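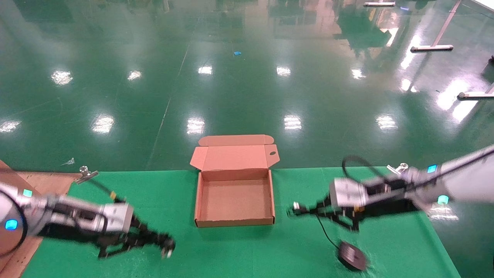 *La caja, abierta sobre la mesa verde.*

## Caja plana

La caja había costado poco y ella la abrió sin ganas. Era de cartón ondulado marrón, baja, de las que se cierran metiendo la solapa de la tapa por delante. La puso sobre la mesa verde con la tapa levantada y se quedó mirando el fondo, que era más claro que el resto.

En la tienda Lindemann vendían esas cajas en lotes de 12. Había comprado un lote entero en enero, después de que cerraran la casa de su madre, y le quedaba una. Las otras once habían salido ya por correo: las cucharas para la prima de Lunedo, los manteles para la otra prima, las fotografías repartidas entre cuatro hermanos que no se habían puesto de acuerdo en nada salvo en que cada uno quería las suyas. Ella había hecho los paquetes porque vivía más cerca de la oficina de correos.

La última caja era para su hermano mayor. Él vivía en Clilitz, a 300 kilómetros, y no había pedido nada.

– Manda lo que sobre – le había dicho por teléfono.

– No sobra nada.

– Entonces no mandes.

Pero el sitio de la caja ya estaba contado, y a ella no le gustaba dejar un trabajo en once.

A las nueve de la mañana hizo una primera prueba con el reloj de la cocina. Cabía de ancho, pero la tapa no bajaba. Lo sacó. Probó con el molinillo y ni siquiera lo metió del todo, se veía desde antes que no. Una caja así sirve para cosas tumbadas: papeles, telas, un libro fino, una camisa bien doblada. Su madre no había dejado camisas. Había dejado libros gordos.

Fue al cuarto del fondo, donde estaban las bolsas que nadie había reclamado. En la primera había recibos de la luz atados con una goma. En la segunda, patrones de costura y una cinta métrica que ya no marcaba los primeros centímetros, de tanto uso. En la tercera encontró el cuaderno.

Lo conocía. Era un cuaderno de tapas negras de la papelería Mondosus, con el precio todavía escrito a lápiz en la primera hoja. Durante años había estado en el cajón de los cubiertos y a los niños les estaba prohibido tocarlo. Ella siempre había creído que eran recetas.

Se sentó en la cama y lo abrió por el medio. Eran deudas. A la izquierda, lo que se debía; a la derecha, lo pagado, con la letra apretada de su madre. El carbón, el zapatero, la farmacia. En la página 23 aparecía el nombre de pila de su hermano, sin apellido y subrayado. Debajo ponía: «Me da lo del almacén. Se lo devuelvo cuando pueda». Luego venía una columna de cantidades que ocupaba esa página y la siguiente. A la derecha no había nada apuntado.

Ella hizo la suma con el dedo, despacio, y después otra vez con un lápiz. Salían 2,000 justos. En aquel dinero y en aquellos años era mucho. Su hermano tenía entonces dieciséis. Había dejado la escuela ese otoño y en la casa se dijo que no le gustaba estudiar. Ella también lo había dicho, en comidas, delante de él. Él seguía comiendo.

Volvió a la cocina con el cuaderno. El café estaba frío y se lo bebió de pie.

Pensó en llamarlo. Pensó en llamar a los otros y leerles la página, y se imaginó la conversación entera: uno diría que habría que comprobarlo, otra lloraría, el tercero preguntaría qué más había en las bolsas. Dejó el teléfono donde estaba.

Puso el cuaderno en la caja. Entraba tumbado y sobraba un palmo por un lado, así que dobló una hoja de periódico en tiras y rellenó el hueco. Movió la caja con las dos manos. El cuaderno no bailaba. Buscó entonces un papel para escribir algo y encontró el dorso de un recibo de la luz.

Escribió: «Esto es tuyo». Lo tachó, porque sonaba a reproche. En otro recibo escribió: «He encontrado la cuenta del almacén. No lo sabía». Lo leyó tres veces. Le pareció corto y no supo alargarlo. Lo metió entre las hojas, en la página de las cantidades, dejando una punta fuera.

Bajó la tapa y metió la solapa por delante. Las muescas de las esquinas se resistieron un poco, como en todas las demás, y hubo que empujarlas con el pulgar. Puso cinta a lo largo y escribió la dirección con mayúsculas.

En la oficina había cola. El empleado pesó la caja y preguntó si quería asegurarla.

– ¿Por cuánto? – dijo ella.

– Por lo que valga.

Dijo que sin seguro. Pagó, guardó el resguardo con los otros once y volvió a casa por la calle larga, parándose a comprar pan.

Su hermano llamó cuatro días después, a la hora de la cena. Habló del tiempo, de una gotera, de que en Clilitz estaban levantando otra vez la acera de la estación. Ella le preguntó si le había llegado la caja.

– Llegó – dijo él –. Venía bien cerrada.

– Son buenas esas cajas.

– Sí. La he guardado. Siempre hace falta una.

Se oía un televisor al otro lado, y a él bajando el volumen. Luego le preguntó si pensaba ir para el verano, que el cuarto pequeño tenía cama. Ella dijo que tendría que mirar los trenes. Tenía el horario en la nevera desde hacía años, y fue a buscarlo sin colgar.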